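Mistine kitchen arm: your questions

What is Mistine?
My evening project at the Pitard shared workshop: a one-armed kitchen helper that I'm building in simulation first and in metal second. I started in May and I'm still grinning!

Why simulate it at all?
Crashes are free! I can run 100 attempts at picking up a block over supper, then change one line and go again. A small upright block is my favourite test piece -- easy to model, and fussy about being pinched squarely.
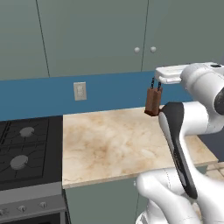

Braulio Chávez wrote in to ask whether any of the tuning carries over to real motors, as his own arm behaved beautifully on screen and then shook like a wet dog. Some of it does, Braulio! Grip width and approach height carry over well. Friction I set again from scratch, and I keep speeds at 30 per cent for the first week.

What do I need to run it?
A desktop with a decent graphics card and the Zondero scene files, version 23 or later. Allow more than 900 MB of disk space.
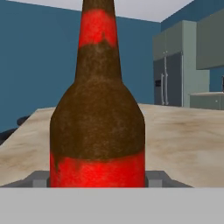 Grasp height is the setting I get asked about most. Start low and work upwards in tiny steps. With a tall bottle like the brown and red one, I go for the straight part of the body, well under the shoulders, as the narrowing neck gives the fingers much less to hold.

Can I come and help?
Please do -- Tuesday evenings, ring the bell marked Mendoza.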